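Flurkel的定价页改版啦,顺便聊聊我们这些年是怎么收费的

大家好,我是Flurkel产品组的一员,这篇新闻稿轮到我来写。先说最要紧的:从七月起,Flurkel的套餐从原来的一大堆合并成两档,老客户的价格不变,合同不变,登录地址也不变。如果你只关心这个,看到这里就可以关掉页面去忙了。

还在看的朋友,那我就多啰嗦几句吧。

Flurkel是做门店屏幕排期软件的。你有几块屏,挂在前台也好,挂在橱窗里也好,用我们的后台排好播放时间,到点自动换内容。听起来很简单对吧?可是我们的定价页曾经复杂到连自己的销售都要翻表格才能报价。

最早的时候我们按屏幕收费,一块屏一份钱。这个办法挺公平,但客户每加一块屏都要重新走一遍采购流程,有的财务同事见到我们的邮件就头疼。后来我们加了“门店套餐”,再后来又加了“连锁套餐”,接着是“季节套餐”(给只在旺季开门的店用的),然后是“季节连锁套餐”……你大概能猜到后面的走向。到今年春天整理的时候,我们一共翻出了22种还在生效的价格组合,其中有几种我完全不记得是谁批准的。

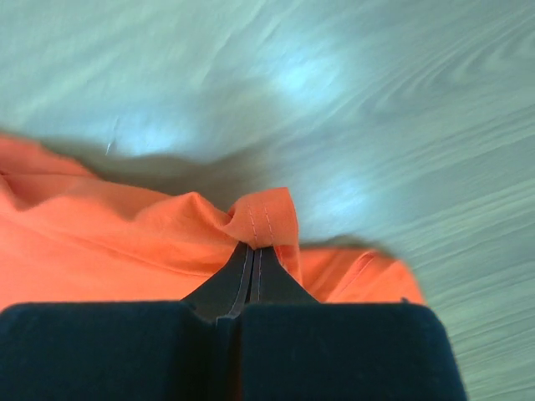
图一:黑色夹爪捏住橙色布料

新的两档是这样的:

基础版,最多9块屏,包含排期、模板库和邮件支持。单店和小团队用这个足够了。

团队版,最多60块屏,多了分组权限、审批流程和播放日志导出。超过60块屏的客户请直接找我们谈,我们会单独报价,报价单只有一页纸,我保证!

两档都可以按月付,也可以按年付。以前单独收费的天气组件和字幕条,现在全部并进基础版,不用再另外勾选了。说实话,字幕条单独收费这件事我在内部吵了很久,这次终于吵赢了,请允许我得意一下。

这次改版还有一个很多人问起的变化,就是和Bririco的对接。Bririco是不少客户在用的门店库存系统,过去要把库存数据显示在屏幕上,得先导出表格再手动上传,货都卖完了,屏幕上可能还写着“现货”。现在团队版里直接有Bririco的连接选项,填好授权码,选中要显示的商品字段,保存就行。商品下架之后,对应的画面会从下一轮播放里撤掉。

模板库也更新了。我们和设计工作室Rendent一起做了40套新模板,横屏竖屏都有,餐饮、服装、诊所、健身房各占一部分。我个人最喜欢的是服装类里那套大色块的,字很大,站在马路对面也看得清。旧模板不会删,你已经排好的内容照常播放,想换的时候再换。

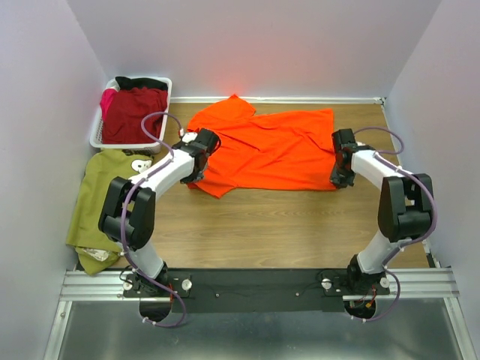
图二:木纹台面上的橙色短袖上衣,两侧各有一条机械臂

再说说老客户最关心的迁移问题。你现在用的是哪种旧套餐,就可以继续用下去,续费的时候也按原价续。想换到新套餐的话,在后台“账户”页面点“切换方案”,系统会把剩余的天数折算成余额,抵到新方案里。切换过程中屏幕不会黑,排期也不会丢,我们在自己办公室的屏幕上先试过好几轮。

有一个小地方要提醒:如果你的账户下面挂了子账户,切换只能由主账户来操作。子账户里看不到那个按钮,请别着急找客服,先问问你们公司管主账户的同事。

渠道这边也有个消息。我们的安装合作伙伴Shaikh会继续负责现场装屏和布线,新老客户都一样。Shaikh的安装费单独结算,不包含在软件套餐里,这一点跟以前相同。需要装屏的朋友可以在下单时勾选“需要现场安装”,他们会联系你约时间。

写到这里我又去看了一眼旧的定价页,页面底部那一长串星号和小字,真是让人感慨。新页面的备注只剩两行,一行讲税费,一行讲退款:首次付款后不满意,可以在第一个账期内申请退款,写邮件说一声即可,不用填调查问卷。

新定价页在七月第一天上午九点上线。在那之前下单的客户,可以自己选按旧价还是按新价,哪个便宜选哪个,我们没意见。

关于Flurkel
Flurkel为零售、餐饮和服务门店提供屏幕内容排期与管理软件。客户可在网页后台集中管理各门店的播放内容、播放时间和使用权限。

媒体联系
采访、转载和产品截图需求,请通过Flurkel官网的“媒体”页面留言,工作时间内会有人回复(很可能还是我)。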